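The Great Closet Emptying, part two

So, July. If you read last month's letter you know I promised to finally deal with the hall closet, and a bunch of you wrote back to say you had one just like it and would I please report in. Reporting in!

First, the size of the problem. My hall closet is not big. You can't stand in it, and the light has a pull string that I've been meaning to lengthen since we moved to Damcombe. But it goes back a long way, and everything that goes back there stays back there. I pulled out a sleeping bag with a broken zipper, nine umbrellas (nine! it doesn't even rain that much), two boxes of slide carousels with no projector, a fondue set, and a bag of other bags. There was also a board game with a rubber band around it, which I sat down on the floor and opened, and that was the end of the first morning.

My big mistake the last time I tried this was sorting by room. Kitchen things here, bathroom things there, and by lunch I had a hallway full of piles and no way to get to the kitchen. This time I sorted by how often I reach for the thing. Every week goes at the front, waist height. A few times a year goes up top. Once a year goes in the back, and anything I had forgotten I owned got a long hard look. The fondue set got a long hard look and then stayed, because I'm weak and it has those little colored forks.

The other change is that I stopped buying containers first. I've done that more times than I'd like to say. You get excited, you come home with a stack of matching boxes, and then you spend the weekend trying to make your life fit the boxes. I even wrote down what I'd spent on storage stuff over the years, going by old receipts, and when I got to 200 dollars I put the pencil down and went for a walk. This time I emptied, sorted, gave away, and only then got out the tape measure. And you know what? I needed far fewer than I thought, and most of them were already in the garage.

Plain plastic bins won, by the way. I know baskets look nicer. I love a basket! But baskets shed, and they catch on sweaters, and you can't wipe out whatever leaked. A bin with sloped sides goes inside another one when you don't need it, and a pair of them takes up hardly more floor than one.
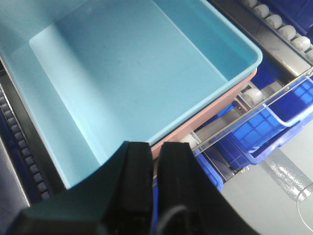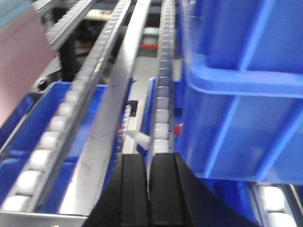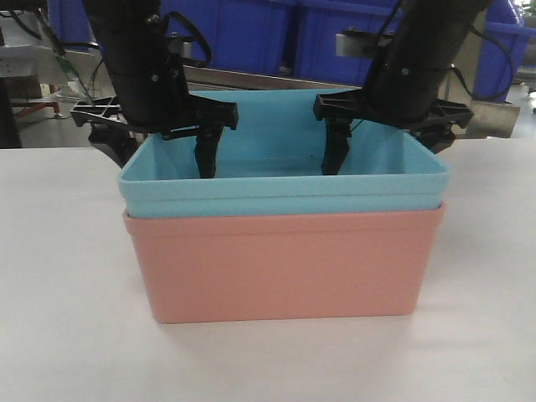
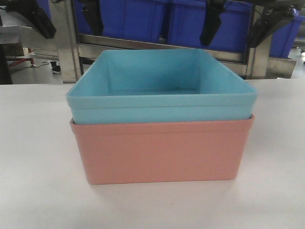

Plain plastic bins, no lids, no labels.

Which brings me to labels. Last month I was all for them, and I take half of it back. Labels are great on anything that lives above eye level. On everything else I just ended up peeling them off again (we had one marked BATTERIES that hasn't held a battery in ages). What works better in our house is color. Cleaning stuff in one color, pet stuff in another, and even the teenagers manage to put things back, more or less. If you have little kids who can't read yet, try it and write to me, I'd love to know if it sticks.

Now, where did it all go? The good coats went to the winter drive, which takes them all year if you call ahead. The umbrellas I left in a bucket at the Manalo Street bus stop with a sign that said TAKE ONE, and the bucket was empty by suppertime. I'd have liked the bucket back, but fine. The slides are staying until I find somebody with a projector, so if you have one in a basement, please, please hit reply.

A few of you asked about the smell. You know the one, old raincoat and cardboard. I took everything off the shelves, wiped them down with vinegar and water, and left the door open all night with a fan in front of it. The dog did not care for the fan. After that I put in a dish of baking soda, and so far so good. Please don't use those hanging perfume things, they only make it smell like an old raincoat at a mall.

Next month I'm moving on to the linen shelves, and I could use some help. How many sheet sets do you keep per bed? I say two, my sister says three plus a spare, and she folds fitted sheets into perfect little squares so I guess she's earned an opinion. Mine look like I lost a fight with them. Send me your number and your folding tricks, and if you've got a before picture you're brave enough to share, send that too. I'll go first. It's bad.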